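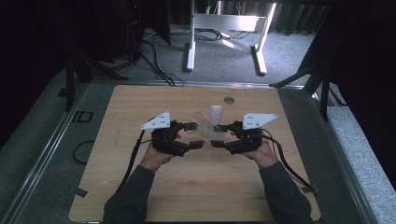 How does a robot learn to pick up something it can hardly see? At the Ciltthorpe lab, people teach it by doing the job themselves, over and over, while a computer keeps track. They hold a gripper in each hand – the same sort of pinching fingers a robot has – and use them to handle everyday things. Clear plastic is one of the hardest, so tricky that you may have to hunt for it between the two black grippers, with the wood grain showing right through!

For a project called Tirkero, the team did this 3000 times. Then a computer studied every try, a bit like you watching your big cousin tie a shoe again and again until your own fingers get the idea.

After that it was the robot's turn, with cups it had never met before. It got 287 out of 300 tries right, and the ones it missed mostly slipped away sideways. The team is now practicing with wobbly plastic bags, and those, as you can imagine, are giving everybody a good deal of trouble.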